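Minbridge Community Boards > Money & Bills > Hospital billed me twice for the same afternoon?

tollbooth_ted
Had my gallbladder out at Plarkent in the spring. Paid $2,280, got a nice letter thanking me for settling my account, put the letter on the fridge. Yesterday a new bill shows up for $3,455, same date of service, different logo. I called the number and was told it's from "the other side." I assume she meant of the building.

Has anyone gotten one of these knocked down, or do I just sell the truck?

pruneandpray
One is the hospital and one is the surgeon's group, or the anesthesia people, who bill like a separate country. Ask both for an itemized bill. The summary page they mail you is useless. Mine said "supplies" and then a number, like a ransom note.
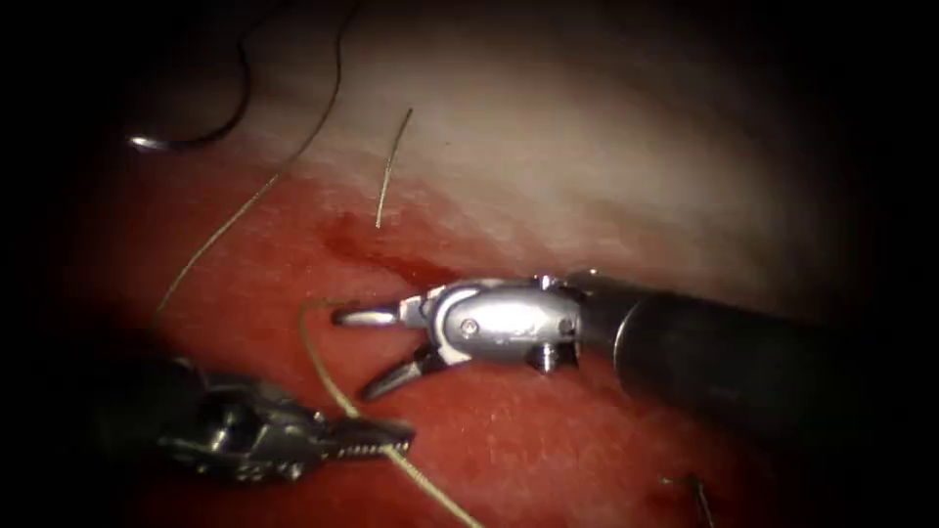 Once you have the itemized version, put it next to the explanation of benefits from your insurance and go line by line with a ruler. Bring snacks. If the bill says you owe more than the EOB says you owe, stop there and call the insurance company before you call anybody else.

Wistton_Gary
Or he could pay what he owes. They did the surgery. He's alive and posting.

pruneandpray
Gary, he did pay. He has a letter on the fridge.

Wistton_Gary
He paid one of them. If I hire a roofer and an electrician I don't get to pay the roofer twice as nicely and call it even.

tollbooth_ted
The roofer usually tells you there's an electrician.

R. Qin
I did hospital billing for years (not at Plarkent), so a few things.

Don't pay any of the second bill yet, even a "good faith" $500. Call, say you are disputing it, ask them to put the account on hold while it's reviewed, and write down the name of whoever says yes. Then send the same thing in writing.

Ask when they submitted the claim to your insurance. If they missed the filing deadline and they're in network, they often can't come after you for it. A bill arriving this late makes me wonder.

And ask for the financial assistance form. People assume they earn too much and never look at it.

– Ruoxi

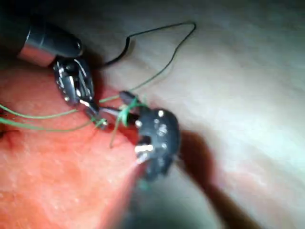 Needle and green suture, handled by robotic instruments.

marshlight
Seconding the part about writing down names. My sister owed $3,060 until she could say which person had told her she didn't, and then the whole thing evaporated over lunch.

Wistton_Gary
I'll give you the deadline thing. I didn't know that one. Still think most people just don't open their mail.

Beatriz Falcão
I open all my mail, Gary, and it has never once improved my day. Ted, who's your insurance? If it's through the Yokoyama plant, there's a patient advocate line on the back of the card. I was on hold long enough to descale a kettle, but the woman who picked up was very good and did the three-way call with the hospital herself.

tollbooth_ted
It is through Yokoyama! I have had this card for years and never turned it over. Calling Monday. Truck stays in the driveway for now.

pruneandpray
Get the itemized bill FIRST.

tollbooth_ted
Yes, yes. Ruler and snacks.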